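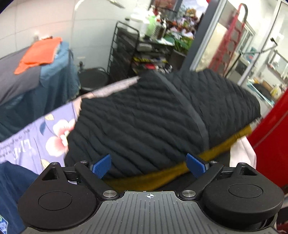

**Figure 1.** Handling stage, gripper seen from behind.

### 4.2 What people do with winter coats

Most of the households in the Cutcombe sample keep a coat well past the point where they stop liking it. Median time since last wear, for coats still in the closet: 19 months. Longer than we expected from the pilot. Of 204 households that sent back the first form, 191 also filled in the November follow-up, and all figures in this section use the smaller group unless noted.

Reasons given for keeping: "still good," "might fit again," "for guests." Cost comes up less than in the earlier Sisex panel. Partly a wording issue, the Sisex form asked about price before anything else.

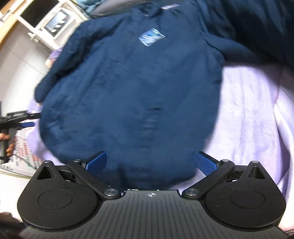 Repair is rare. A broken zipper ends the working life of a coat in most homes, even where the rest is sound, and respondents who named a repair shop mostly had not been there. Lining tears are tolerated. Missing buttons too. We coded "meaning to fix" as unrepaired, see the appendix for the eight cases where the two coders disagreed.

Giving away happens in bursts. A move, a new baby, a death in the family. Outside of those, coats leave the house one at a time and usually to a relative. Donation bins get the kids' sizes and not much else.
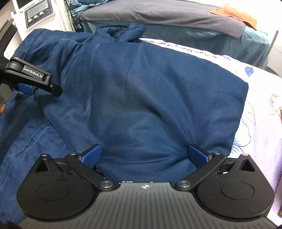
The Lirnomel storage scale did not seperate renters from owners as cleanly as in the Steinarsdóttir data. Closet space alone explains little here. People with a spare room keep more of everything, so the coat effect shrinks once total clothing is in the model. Table 3 has both versions. Attic storage was left out, too few answers.

One more point on age. Older respondents wear the same coat more winters in a row but own more coats overall, which sounds odd untill you look at the "for guests" and "for the yard" answers. Second and third coats get a job. Younger respondents sell or pass on instead, at least they say so; we have no reciepts to check against.
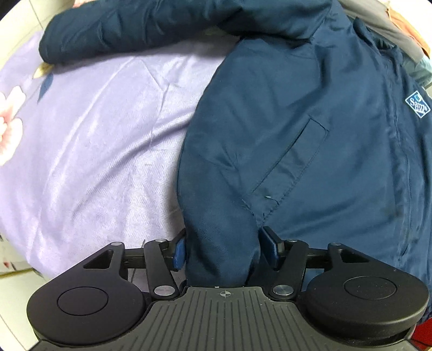

**Figure 2.** Navy blue jacket on a lavender bedsheet, lower edge held by the gripper.

Limits: self-report, one region, one mild winter.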